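The Slow Hand at Flidach

The winter I went to work at Flidach, I was told three things on my first morning – where the coats went, which kettle tripped the breaker, and that the hand on bench 2 was to be treated as though it were somebody's grandmother. I took the last one for a joke. I was new, and people say all kinds of things to the new one, and it was a good while before I understood that they had meant it quite tenderly.

We taught hands to pick things up, you see. A person would hold the tool by its handle, squeeze, lift a spoon or a spool of thread or whatever the day's list called for, and set it down again, over and over, and in time a big patient arm at Prisano, across the river, would learn to do the same without anyone holding it. I liked the work more than I had expected to. You fell into a rhythm with it, a bit like shelling peas, and by the middle of the afternoon you could think about your whole life and still not drop the spoon.

The hand on bench 2 was the oldest we had. It had done more lifting than all the others put together, and it closed a little late. You squeezed, and there was the smallest pause, like someone looking for their glasses before they answer you, and then the fingers came together. Everybody knew about the pause. You learned to wait for it, and after a week or so you didn't notice you were waiting.

And there, of course, was the trouble, though it took the arm at Prisano to show it to us.

They rang on a Wednesday, just after lunch. The arm had been given glass to carry, little blown bottles from Orora that were going out to the perfume people, and it had been behaving beautifully all morning. Then it went to lift one, closed its fingers, and stopped. It stood over the bottle for a moment. Then, having apparently made up its mind that the fingers must be late, it squeezed again, harder, and went on squeezing, and the woman who had been packing beside it put up her arm in front of her face. She had a cut on her wrist that needed two stitches. She was very nice about it, which made all of us feel worse.

I drove over that evening with my supervisor, who didn't speak until we were on the bridge, and then only to say that it had learned it from us. I said, learned what? She said, the waiting.

She was right, too. We sat up with the records at Prisano until the cleaners came, and there it was, plain as a limp. Out of 1,809 lifts that the arm had studied, 800 had come from bench 2, and in every one of those there was the pause, and after the pause a little extra pressure from one of us, just to help the old thing along. I recognized my own in there. I have a way of squeezing twice, quickly, the way you would squeeze a child's hand at a crossing. I had never known I did it, and I watched that enormous arm do it to an empty patch of air, squeeze and squeeze, and I had to go and stand in the corridor for a while.

So the next morning we began again, from the very beginning. No spoons, no thread, nothing to lift at all. My supervisor wanted to see the fingers open and still, and then closing on nothing, so that we might learn what the pause was before we asked anybody to carry anything through it.

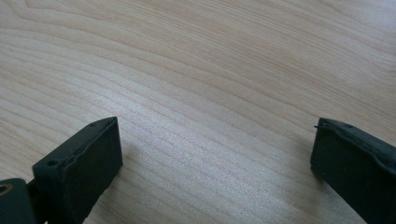
I held it over the table until my shoulder ached. Open, she would say, and I would open, and she would write, and then close, and I would close, and in between there was the pause, which I now felt every single time, as you feel a step that is higher than the others once you have tripped on it. We did that for 10 days. It came down in the end to a spring inside the handle, a thing no longer than an eyelash, which had gone tired and never once complained.

They sent us a new one from Nartey in an envelope. I fitted it myself, and I will admit that my hands were not steady. Then I squeezed, and the fingers closed at once, so promptly that I jumped and nearly let go of the handle.

The arm went back to the bottles in October, behind a screen this time, with a red stop button on the packer's side where she could reach it sitting down. I went over to watch. It closed its fingers once, and lifted, and I stood there with my own hand shut tight in my coat pocket until it had put the bottle down.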